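Subject: Re: [arm-budget] Second arm, or a proper bench for the first?

On Monday at 16:12, the Etico desk wrote:
> Rakon have quoted for a second arm and will hold the price until the
> end of July. Can we have a yes or no from the users? Please remember
> the money has to cover everything, including whatever you forgot
> last time.

What we forgot last time was cables, a spare mounting plate and anywhere to put the thing, so I've been through the list with that in mind.

My vote is no to a second arm this year. The one we have is busy about 60 per cent of the week, and most of the rest goes on changing what's bolted to the end of it. A second arm would simply let us wait for two of them.
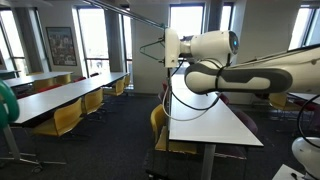

What I'd buy instead, in order:

- a quick-change coupling, plus 2 spare plates to suit
- cable clips, the decent ones, and a longer lead
- a service visit from Agbeko, who want 4 weeks' notice and get cross at 3

Clotero will also rent us an arm by the month if we get a rush on. It's dear, but it goes back afterwards, and you can't say that of the trolley.

If the vote goes the other way, could whoever wins it please measure the lift first? The quote says delivery is "to kerb".

Safety training isn't in either version. I've asked for a price.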